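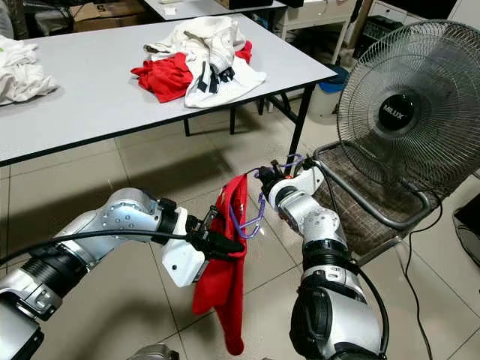
**Roos Koster** — host, the Pladulix podcast

Sponsor paid for 6 mid-roll reads, I only ran 5. Do I owe money back or can I just do a make-good??

Background. Small show, 118 paying supporters, first time selling my own ads. Sponsor is a little tea shop, paid 200 up front through the Fikre checkout page. Read was supposed to go in every episode of the season. Then in February I had to split one interview in two and when I re-exported part two the ad marker was gone. Didn't notice til the season was wrapped. They havent said anything yet.

My listing says "all reads run within the season" and nothing about what happens if one doesnt. Also the show notes link IS in all of them, if that matters. Would like to write to them tonight so any help is great.

---

**Santosh Negi**

Tell them before they find it. Short email, no long story. Something like:

> Hi, I checked the season and your read is missing from one episode. I can add it to that episode now and also run it in the first one next season, or refund that read. Which would you like?

Let them pick. Your own listing says within the season, so a read next season is a favor they can turn down. If they want cash, divide what they paid by the number of reads and send that back, and don't take the link out of the notes.

Can you still edit the old episode? If your host lets you swap the audio file without changing the feed entry, the people who download it later will get the ad. Most of your downloads probably came in the first week though, so I wouldn't call that a full replacement.

Check the fee thing on Fikre too. When I did a partial refund there I didn't get the processing fee back. Small amount, but put it in your books.

---

**Kaj Frandsen**

just run it twice in the next one, they wont care. i've missed loads

---

**Gunhild Vestergaard**

Please don't run it twice in one episode, I had a sponsor complain about exactly that. Listeners wrote to THEM about it.

Agree with Santosh on the email. Only thing I'd add is fix the listing before you sell next season. Mine now says: "If a read is missed, it will run in the next available episode or be refunded, sponsor's choice." One line. Haven't had an argument since I put it in.

And listen to the final export before you publish, at least skip to where the ads shoud be. I keep a sheet with the episode, the sponsor and the timestamp. If there's no timestamp in the box it doesn't go out.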